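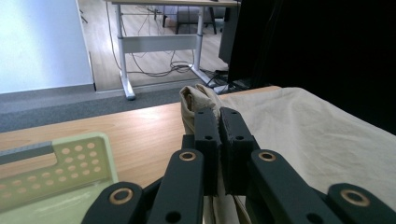
Unit 4: Fabric weight, cover and shrinkage
Handout, revised May 2, 2021

12 shares | 3 comments

4.1 Area density

Area density is the mass of one square metre of fabric, given in grams. Two methods are used on this course.

(a) Cut circle. A circular cutter with an area of 100 square centimetres is pressed and turned through the cloth. The circle is weighed in grams and the result multiplied by 100. Take specimens from different parts of the width and keep clear of the selvedge, where the ends are often set more closely.

(b) Whole piece. Length and width are measured flat, without tension, and the full mass is divided by the area. Use this for finished goods which may not be cut.

Both methods assume that the fabric has rested in the conditioned room. Cotton and wool take up water from the air, and a reading taken straight from the store is not comparable with one taken after conditioning.

4.2 Yarn count

The tex number is the mass in grams of 1000 metres of yarn. A yarn of 23 tex therefore has a mass of 23 g per kilometre. Tex is a direct system: a larger number means a heavier yarn. The older cotton count is indirect and runs the other way. To convert, divide 590.5 by the tex number, so that 23 tex is 25.7 in cotton count. Do not mix the two systems in one report.

4.3 Cover factor

Let n be the number of threads per centimetre and T the yarn count in tex. The cover factor K for one set of threads is

K = n × √T / 10

Warp and weft are worked out separately. For the Sundon plain weave, with 23 threads per centimetre in the warp and a yarn of 23 tex, K is 11.0. A high value in both directions gives a firm cloth that lets little air through. A high value in the warp alone gives a rib effect.

4.4 Shrinkage

Mark three pairs of points in each direction before washing. Dry flat. Measure again after conditioning.

Shrinkage (%) = 100 × (L0 − L1) / L0

L0 is the length before washing and L1 the length after. An increase in length is reported with a minus sign. Relaxation shrinkage comes mostly from strain put in by weaving and finishing, and the larger part of it is released in the first wash. Felting shrinkage is a separate effect found in wool, and it continues with each wash.

4.5 Exercises

1. A roll of Burkent twill has an area of 57 square metres and a mass of 1623 g less than the label states. The label gives 14.25 kg. Find the true area density.

2. Convert 57 tex to cotton count.

3. Points set 250 mm apart on the Patilier sample are 241 mm apart after one wash. Find the shrinkage, and state what further test would show whether the fabric is stable.

Reading: Ogundipe course reader, section on woven structures.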